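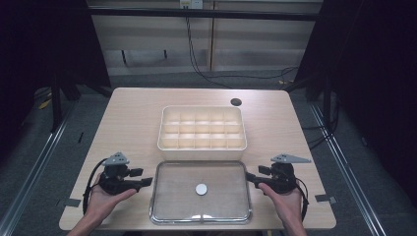 Issue 30

Kesatine Button Records
README for the catalog table

Contents
The table lists 3,260 sewing buttons from the Narnbridge drapery stock, one row per button. Matched sets were split before cataloging and share a set_id. Fasteners other than buttons (hooks, snaps, buckles) are outside the scope.

Files
buttons.csv – main table, UTF-8, comma separated
sets.csv – one row per matched set, 189 rows
terms.txt – permitted values for material and shank

Fields
button_id: integer, never reused
set_id: blank for singles
diameter_mm: widest point, one decimal place
holes: 0, 2, 3 or 4; 0 means a shank button
material: see terms.txt; "unknown" is a valid value
color: plain color word, judged in daylight
entered_by: PH (Pauline Hulme) or HG (Heledd Gethin)

Coverage
Diameter and holes are complete. Material is filled for 1,898 rows and set to "unknown" in the rest. Casein and early plastics were not separated by test, so both are entered as "plastic, undetermined".

Changes in this issue
Diameters entered in lignes were converted to millimeters. The old column is gone. Moninden card numbers moved to the notes field. Duplicate rows from the September merge were removed – their IDs stay retired.

Known problems
Color terms differ slightly between the two cataloguers, mainly for gray and off-white. Urio cards with mixed sizes have one set_id per card, so set_id does not imply equal diameter.

Corrections
Send the button_id, the field name and the proposed value to Heledd Gethin.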